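4.2 Bimanual cap handling

The second group of tasks tests whether the policy can coordinate two arms on an object too light to stay put by itself. We chose bottles because one arm has to hold the body while the other works at the cap, and because an error by either arm shows up right away as a slip or a dropped part. All trials in this section used the Jisach controller described in Section 3, with no changes to the gains between tasks.

Demonstrations were collected by teleoperation. Two operators, L. Marino and M. Dhillon, recorded 509 episodes between them. Each episode began with both grippers open above the table and ended when the operator released the bottle. We did not remove episodes in which the operator fumbled and recovered. An earlier policy trained only on clean episodes tended to freeze after a missed grasp, and we wanted the training set to include examples of what to do next.

Observations are a single color view from the head camera plus the joint positions of both arms. We left the background as it was in the lab, including the wall and whatever was hanging on it. In early tests with a plain backdrop the policy did well in place and then lost accuracy when the robot was moved to another table. Keeping the clutter made training slower but removed most of that gap. Figure 5 shows a view from the head camera.
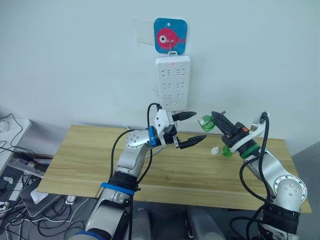 Figure 5. Head camera view during a bottle task. The right gripper holds a green translucent bottle and the left gripper is open.

The policy predicts short chunks of joint targets for both arms at once. We also trained a variant in which each arm had its own output head and saw the other arm only through the camera. The two variants reached the bottle equally well. They differed in the handover phase, where the split variant often started to close the left gripper before the right arm had finished turning the bottle toward it. The joint variant waited more reliably, and we use it for the rest of the paper.

Training ran for 4,000 steps on the full set. Longer runs lowered the loss further but did not improve behavior on the robot, so we kept the shorter schedule for every task in this group.

Most of the remaining failures came from depth. With one camera at the head, a gripper that points across the table covers part of the object it is about to grasp, and the policy has to guess how far to extend. It tended to stop short. Green translucent bottles were harder than opaque ones - their outline fades against the light wood of the table - and small parts lying on the tabletop were sometimes pushed instead of picked up. A wrist camera would likely help with both problems. We left it out to keep the setup the same as in the Wimcombe baseline, which also relies on a single head view.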